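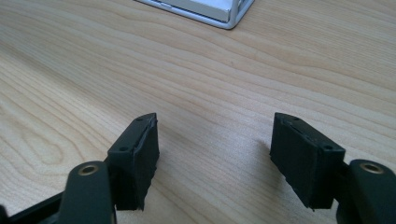 STAVILAU – The pharmacy on the main street reopened in June, and for the first few days people went in without needing anything. They looked at the shelves, asked about opening hours and came out again with a packet of plasters.

It had been shut since the flood. For the families who stayed in the lower part of town, the nearest place to collect a prescription was the hospital at Multum, over the bridge and up the valley. The bus went twice a day. Anyone who missed the afternoon one stayed until somebody with a car was going home.

Stavilau had 2691 residents before the river came over the east bank. The town hall does not have a firm figure for how many live here now. It knows how many households are paying for rubbish collection, and how many children are on the school roll, and from those two numbers it believes that over 300 people have left and not come back. Most went to Multum, where there are flats to rent. Others went further, to relatives on the coast, and have put their houses up for sale at prices that have not drawn many buyers.

The upper town looks much as it did. The church, the secondary school and the streets behind them stand on the old terrace above the river, and the water stopped two streets short. People there lost power and telephones for a while and had mud in the road. Down the hill, in the district everyone calls the Saraç after the tannery that used to stand there, the water reached the upstairs windows of the houses closest to the bank.

A walk from one to the other takes ten minutes. On the way down the paint changes. Houses that have been repaired are white or pale yellow, freshly done, with new front doors. Between them are houses that have been gutted and left, the plaster hacked off to shoulder height and the brick showing. A few have not been touched at all. One still has its curtains.

A retired railway worker who lives at the bottom of the hill has kept every letter he was sent about his house. They fill two box files. The first offered him a grant for repairs. The second said the grant was on hold until a new flood map had been drawn. The third said the map had been drawn and his street was now in the highest category of risk, which meant he could repair the house but could not claim the larger sum for rebuilding it. He repaired it. His son did the floors and a neighbour did the wiring.

"I am seventy-four," he said. "I wasn't going to wait for the next letter."

His insurance has gone up to nearly three times what it was. The woman next door could not get any at all, and has gone back into her house without it.

The question that hangs over the Saraç is the embankment. The old one was earth, raised by hand several generations ago and patched whenever somebody noticed a hole. The replacement is a concrete wall with a walkway along the top, designed and built by Stestora, a contractor from the regional capital. It was to be finished before last winter. The northern stretch is complete and people already use it for evening walks. The southern stretch stops at the boat yard, and beyond it there is a line of sandbags and an orange plastic fence.

Stestora says the delay was caused by the ground, which was softer than the survey had suggested, and that deeper piles had to be ordered. It says the wall will be closed up before the autumn rain. The mayor's office says the same thing in nearly the same words. In the café by the bus stop there are other explanations, most of them to do with money, and none of the people offering them could point to a document.

There is also disagreement about the wall itself. Fishermen complain that they can no longer get down to the water except at the two sets of steps. A teacher at the primary school said her pupils draw the river less than they used to, as they can't see it from the playground any more. Others say they sleep better. One mother of three, whose kitchen looks straight on to the concrete, said she would be happy if it were twice as high.

The primary school is the building most people mention when asked what has gone right. It was dried out and open again within a year, with the classrooms moved to the first floor and the ground floor given over to a hall that can be hosed down. There are 52 children in it this year. That is fewer than before, but the school had been told it might close, and it has not.

Work is harder to find. The joinery that employed much of the lower town moved its machines to Multum after the flood and has said it will stay there. Its former workers now share cars up the valley each morning. The market has shrunk to a single row of stalls. A bakery has opened in what used to be the shoe shop, and it sells out early, partly to builders.

The builders will leave at some point, and the landlady who rents rooms to them knows it. She borrowed to repair the house, in the expectation that there would be work on the wall for two years. If it is finished in the autumn she will be pleased for the town and will have four empty rooms.

At a public meeting on Sat 15 August the council set out its plans for the houses that have been abandoned. Owners who cannot be reached will be given notice, and after that the town may take the buildings over and clear them. The plots nearest the river would become a meadow that is allowed to flood. The council has been given money to plant 3000 willows and alders there, and would like to start on the ground it already owns.

The meeting went on past ten. Several of those who spoke did not object to the trees but wanted to know who would decide that a house had been abandoned. A man who works abroad for most of the year had come home specially. His house is one of those with the plaster off. He sends money for it when he can, he said, and the roof was mended last spring, and he would like that written down somewhere.

The clerk wrote it down. The notices are to go out next month, by post, to the last address the town has for each owner. In many cases that is the empty house.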